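From: Marites Lumbao
To: Menlow Buildings and Services list
Date: 15 April 2026
Subject: Re: Condensation on inside face of metal roof, Belmonte hall

On the Belmonte roof, the Grukberg site contact wrote:

> We are still getting drips along the north side of the hall after cold
> clear nights. The roofer has been back and says there is no leak and
> he has re-screwed the ridge anyway. Relative humidity inside is 70 per
> cent in the morning by the cheap meter on the office wall. There is
> foil-faced blanket under the sheeting. Would a bigger exhaust fan fix
> it, or do we need to take the roof off? Also does anyone know whether
> the blanket should touch the sheet or not? I have been told both.

Taking the questions in a different order from the one they were asked in.

Drips after clear nights with no rain are condensation until proven otherwise. A metal sheet facing a clear sky will drop several degrees below the outside air by radiation alone, so the dew point of the outside air is enough to wet it. You don't need a moisture source indoors, though you have one as well. The roofer is probably right about the leak and the ridge screws will make no difference either way.

Before anyone prices a fan, get a proper reading. One meter on an office wall tells you the humidity at that wall at that temperature. What matters is the dew point of the air that reaches the underside of the sheet. Put one logger at head height in the hall, one as close to the roof as you can fix it, and one outside in the shade. Leave all three running for two weeks at a ten-minute interval and plot dew point, not RH. If the two indoor dew points track each other, the hall air is mixing freely and reaching the roof. If the upper one tracks outside, you have air coming in at the eaves and the indoor humidity is a side issue.

On blanket contact: the usual detail is blanket hard up against the sheet, foil side down, laps taped. The foil is there as the vapour control layer and it only works if it is continuous. The contact reduces the volume of air available to condense on the metal. Where people say to leave a gap, they are normally talking about a ventilated cavity above a separate membrane, and that is a different roof. Mixing the two gives you a cavity with no outlet, which collects water and holds it. I'd check the laps first. On the Pultow store we found the tape had let go along most of the eaves purlin and the blanket had slumped about a hand's width at midspan. Retaping and strapping it back up stopped the drips on that side. The other side had always been sound.

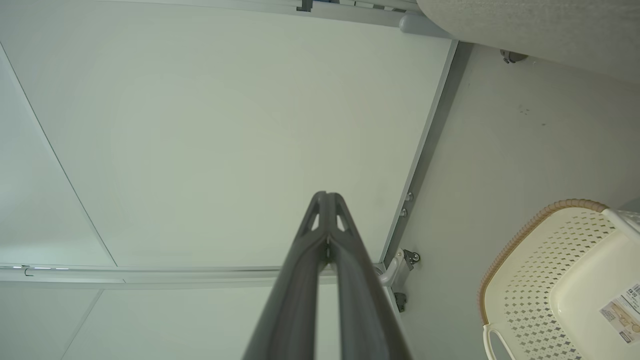 Pale panel and grey metal rail.

Edges and junctions are where I would spend the inspection time. A flat insulated surface in the middle of a bay rarely misbehaves. Metal that bridges from cold side to warm side does, and it will wet at a much lower indoor humidity than the panel beside it. Look at purlin cleats, gutter brackets, and any trim that runs through the insulation line. If the wet marks line up with the steel at purlin spacing, it is bridging. If they are random, or run along one lap, it is air leakage. If they are only at the low end of the sheets, it may simply be water running down from somewhere else, and you need to trace it uphill.

As for the fan, I would hold off. Extract without planned make-up air pulls the hall negative and draws night air in through whatever gaps exist, which in that building means the eaves, directly under the cold sheet. I have seen this make things worse. If the loggers show the indoor dew point sitting well above outside overnight, then ventilation is worth doing, but size the inlet first and put it low on the opposite side. Unflued gas heaters, if the hall still has them, should go before anything else is spent. Every litre of LPG burned puts nearly a litre of water into the room.

You will not need to take the roof off to find any of this out. A scissor lift and a roll of the correct tape should cover the first pass. Take photos of each bay with the grid reference chalked on the purlin so they can be sorted afterwards.

Last August's thread on the Pultow store has the logger plots and the lap detail – it should still be in the archive under "blanket sag". If you send the Belmonte data through as CSV I can run it through the same sheet.

Marites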